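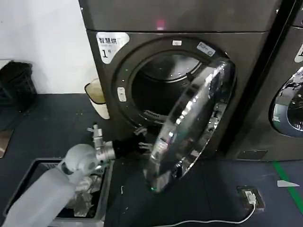 Fourteen minutes is not a drying cycle, according to Phyllis Hollis, and she would like her quarters back.

Hollis was first to the microphone at the Ginbridge town meeting on laundry prices, and she had brought a pillowcase. It had been through a full paid cycle at the Estrella Street laundromat that afternoon, she told the room, and anyone who doubted her was welcome to feel it. Several people did. The pillowcase went down the second row and came back, and the clerk asked whether it should be entered into the record. It was not.

The meeting was called after Vilach, the company that runs the town's only two laundromats, changed its dryer pricing in June. A dollar used to buy 20 minutes. It now buys 14. Vilach's notice, taped up beside the change machine at both locations, calls this "a more flexible time experience," a phrase that was read aloud twice over the course of the evening, the second time by request.

Tahira Jafri spoke for Vilach and took most of the questions. Gas costs more than it did, she said, the Estrella Street building needs a new vent stack, and the old price had not moved in 7 years. She also pointed out that customers can still dry a load for as long as they like.

"By paying again," said a man near the door.

"By extending the session," said Jafri.

The town has no power to set dryer prices, as its attorney explained early on and then again after the break. What it can do is inspect the coin timers, which fall under the same rule as gas pumps and the deli scale. The county last checked the ones on Estrella Street before the pandemic. Of the complaints sent in since the change, 3 say the machines stop short of even the new, smaller number. One came with a stopwatch log covering two weekends, along with notes on the weather.

Jafri said Vilach would welcome an inspection. She did not look as though she welcomed it very much, but it was past nine by then and the air conditioning had gone off.

Other business crept in. A resident of Zuser Court asked why the folding tables had been moved to the back, next to the restroom. Another wanted the bulletin board returned, and described at some length a kayak she had sold on it. A proposal to let people hang wash on the fence behind the ball field drew applause until the parks department was asked its opinion, which took a while and came to no.

A petition asking Vilach to go back to the old price had 120 signatures when the doors opened. It was passed around again before the close, with a pen on a string borrowed from the front desk. The pen has since been returned. The string is still out.

The board voted to ask the county for a timer inspection at both laundromats and to post the results at town hall. Vilach agreed to reword its notice. It did not offer to change the price.

Hollis took her pillowcase home and says it dried on the back of a chair, overnight, for free.

Complaints about timers should go to the town clerk in writing and include the machine number, the amount paid and the time the dryer stopped. The clerk's office asks that residents not bring in laundry.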